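Notes on Control and Planning, Part Three: When the Two Arms Disagree

In the previous entry I described how our planner, Mernska, divides a folding task between two arms. The present entry concerns a narrower matter, namely the timing of the two command streams, and the changes made to the software during July.

Mernska was first written for a single arm. Support for a second arm was added by running another copy of the same process and passing messages between them. This arrangement served well for sorting tasks, in which each arm keeps to its own half of the table. Cloth is less forgiving. When both grippers hold the same piece of fabric, a late command on one side becomes a pull on the other, and the planner has no term for that pull.

Pranab Weerasinghe reviewed 457 recorded runs and marked those in which the two streams drifted apart. In the worst of them, the right arm trailed the left by up to 365 milliseconds. The delay did not come from the motors. It came from the perception step, which computed the cloth outline separately for each arm and released each result as soon as it was ready.
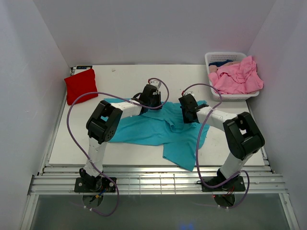
The outline is now computed once per cycle and stamped with a single time. Both arms plan from that same estimate, and neither may begin a motion until the other has confirmed its own plan. Rianne Peeters wrote the confirmation step and also moved the safety limits out of the planner and into the controller, where I believe they should have been from the beginning.

One question remains open. A bunched cloth hides most of its own corners, and the present outline method reports a corner wherever two edges meet, including at a fold. Dorota Kaczorowski has proposed a confidence value for each corner – a sensible measure, though it will require changes to the message format and therefore to the replay tool, Neno. I have asked that the format be settled by Friday so that older recordings can be converted together.

Readers who maintain their own branch should note that the setting "arm_offset" has been removed. Configuration files that still contain it will be rejected at startup.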